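3.2 Demonstration by Remote Control

Demonstrations for the can-handling tasks were collected at the Hemham site between October and the end of the year. Each operator held a pair of hand controllers and drove the arm from a seated position, with the wrist view shown on a monitor at eye level. The Ivotia interface mapped hand motion to gripper motion at a fixed scale, and the operator could pause the mapping at any time in order to reposition the hands. Operators completed 37 practice attempts before any of their recordings were admitted to the training set.

The approach phase received particular attention. Operators were instructed to bring the open fingers to either side of the can, stop short of contact, and correct any sideways offset before closing (Figure 4). Attempts in which one finger met the can well before the other were kept but labeled separately, as they proved useful in training the policy to recover. Opened cans were used along with sealed ones. An opened can gives way more readily when squeezed, and its lid offers a different set of visual cues from above.
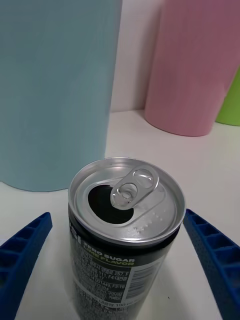 Figure 4. Wrist view during the approach to an opened can, with the ribbed fingers apart and not yet in contact.

Early users of the interface did not all accept the rule on stopping before contact. One operator objected that the pause was unnatural, that a person reaching for a drink never hesitates in that way, and that the policy would learn the hesitation along with the grasp. The objection was partly borne out. Policies trained only on remote demonstrations waited at the pause position longer than the task required, and the delay was reduced by trimming still segments from the recordings.

3.3 Demonstration by Hand

For comparison, a second set was recorded by hand guiding. The operator took hold of the arm behind the wrist and moved it through the task while the Sampaio controller compensated for gravity. The two methods together yielded 2,000 accepted demonstrations. Hand guiding gave smoother approach paths, and operators reported that they could feel resistance before the can began to tip. Its main drawback was that the operator's arm often entered the wrist view; any recording in which this lasted for more than 10 frames was discarded.

Both sets were converted to the Pastenside format and resampled to a common rate before training. No further filtering was applied to the hand-guided paths.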